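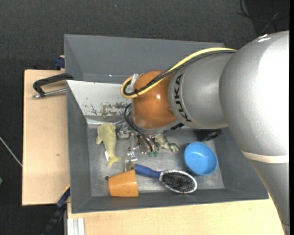

Sorting a bin of mixed things

Every house has one bin where small household objects and toys come together. In ours it fills up by June, and then I can not find anything in it. These are the tips I use.

Choose a bin with a flat floor and sloping sides. Small pieces slide down to the middle and you can reach them without scratching your knuckles.

Take a second bin of the same kind and put it directly behind the first. What you want to keep goes to the back one. What you want to give away goes in a bag on the floor, and the bag leaves the house the same evening.

Begin with the big objects. When they are out, you see much better what is left.

Do not sort for longer than 13 minutes. After this I start to play with the toys, or to read old instructions.

Toys with batteries: open them and look inside before you put them back. I found two leaking ones last year.

Wipe the empty bin with warm water and a drop of washing-up liquid, then dry it with an old towel. Scuffs on the floor of the bin do not matter. I tried seven products against them and I would not buy any of them again.

Jalen Esposito

Next tip: how to store lids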